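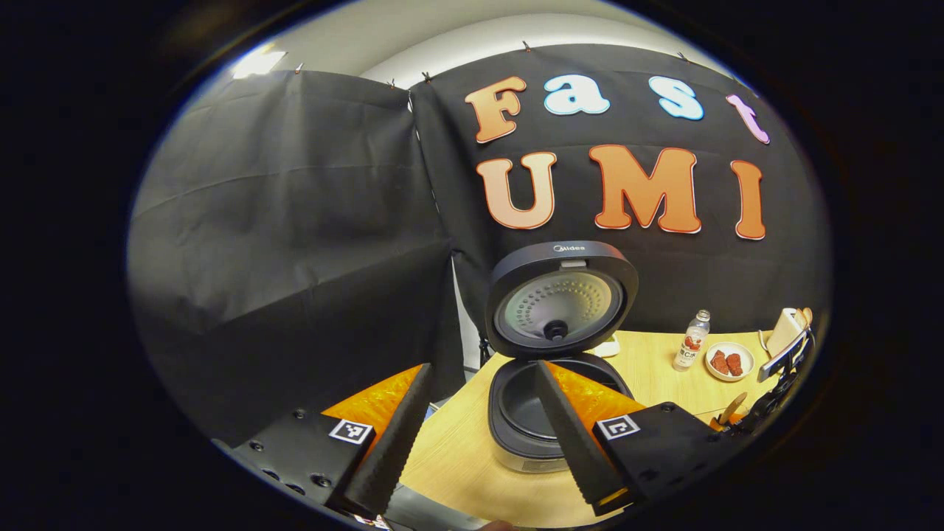
When should the inner lid plate be cleaned?
After every use, once the cooker has been unplugged and the lid has stood open long enough for the metal to cool.

Section 7. Preparing and closing down the rice cooker station

This section applies to all staff and visitors who use the shared cooking table at the Arirgate building. Questions should be directed to Femke Dierckx, Site Services.

7.1 Before cooking

1. Place the cooker on a level part of the table, clear of any hanging fabric. Steam leaves marks on cloth and will in time loosen the glue on display lettering.
2. Open the lid fully until it stands upright on its hinge.
3. Lift out the inner pot and wipe the outside of it with a dry cloth. Grains caught under the pot will scorch.
4. Rinse the rice in the colander provided. Do not rinse it in the inner pot, as the coating scratches.
5. Return the pot, add water to the line and close the lid until the latch engages.

CAUTION: Do not drape tea towels over the lid while the cooker is operating.

7.2 Dry ingredients

Grains and pulses are portioned in the divided trays before the cooker is switched on. Each compartment holds one ingredient only. Dried beans must be soaked overnight in the Prantl tubs and are not to be added straight from the tray.
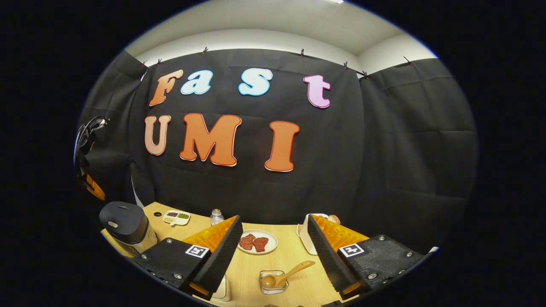 Trays are to be emptied at the end of each session and the contents returned to their labelled jars. Ingredients of different colours that have been mixed by accident go in the compost, as sorting them is not a reasonable use of staff time.

NOTE: Jars are restocked on Friday. Requests received after 10 am are held over to the following week.

7.3 After cooking

1. Switch off at the wall and unplug the cooker.
2. Open the lid and leave it upright for 21 minutes.
3. Remove the inner pot and wash it by hand in warm water.
4. Wipe the inner lid plate with a damp cloth, working into the dimples, where starch collects.
5. Dry the latch and the rim – moisture left in either will cause the lid to stick.
6. Wipe the table along the grain. Use the Delanlow soap only; spray cleaners dull the finish.

Faults are to be recorded on the Jakis sheet beside the sink. A cooker with a damaged cord must be tagged and taken out of service immediately.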